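Teaching the arm where to look first (Skurora notes, part 6)

It's Tuesday night, the arm is parked low over the table, and I finally have a result I'm willing to write down. Grab a coffee, this one got long!
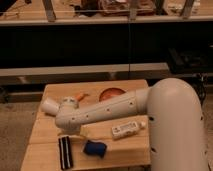 What I was trying to fix

If you read part 5 you'll remember that our arm had a habit of committing way too early. You'd ask it for the tube and it would set off in the general direction of the tube, and by the time it got close it had drifted toward whatever was brightest nearby. The orange stuff was a magnet. I spent a whole weekend in May blaming the calibration (the calibration was fine, I redid it twice, I'm still a little bitter).

The policy is a plain imitation learner. You give it demonstrations, it learns to copy them, and it predicts a short chunk of motion at a time. We call our version Skurora and the training code lives in a repo named Amby, for reasons that go back to a typo. My set had 540 demonstrations in it, all done on this same tabletop with small everyday things spread around. Those demos were clean. Too clean, I think now. Every one of them went straight to the target, so the model had never once seen what it looks like to be a bit off and come back.

The trick, such as it is

I didn't add more straight-line demos. I took the ones I had and started each one from a bad place. Wrist too low, wrist too far over, forearm reaching across something it shouldn't. Then I recorded only the recovery, from the bad pose back to where a normal approach would begin. They're short and kind of boring to collect, and I got through them with a podcast on.

Then comes the part I stole from a talk by the Athumani folks. During training you weight the first few steps of each chunk more heavily than the later ones. The later steps get thrown away anyway once the arm replans, so why was I spending so much of the loss on them? I felt pretty silly when I saw that slide.

I trained for 2000 epochs, and yes, that's a lot for a set this size. I tried stopping sooner and the recoveries came out mushy, like the arm knew it should back up but wanted to keep its options open.

How it did

I ran it on 7 objects, with everything shuffled between tries. The old policy got the right one on its first approach for 3 of them. The new one got 6! Same arm, same table, same lights (which are dim and yellowish, and I keep meaning to do something about that).

The miss was the dark blue squishy thing. It's lumpy and it never sits the same way twice, so I suspect the model doesn't have a solid idea of its outline. The striped one, which I'd been dreading because of all those black and white bands, went fine every time I tried it. Go figure.

Please don't read too much into a test that small. I want to do it again with each object in a lot more positions, and with the shallow dish closer to the front, where the forearm doesn't get in front of it. Occlusion is a whole other headache and I've been dodging it.

Next up

Skiltholm is running a little workshop on low-data manipulation and I'm going to send them the recovery set with a short writeup. Before that I need to rename a pile of files and figure out why the Amby loader takes forever on the first pass. If you've tried early-step weighting on your own setup, leave me a comment, I'd especially like to hear from anyone it made things worse for.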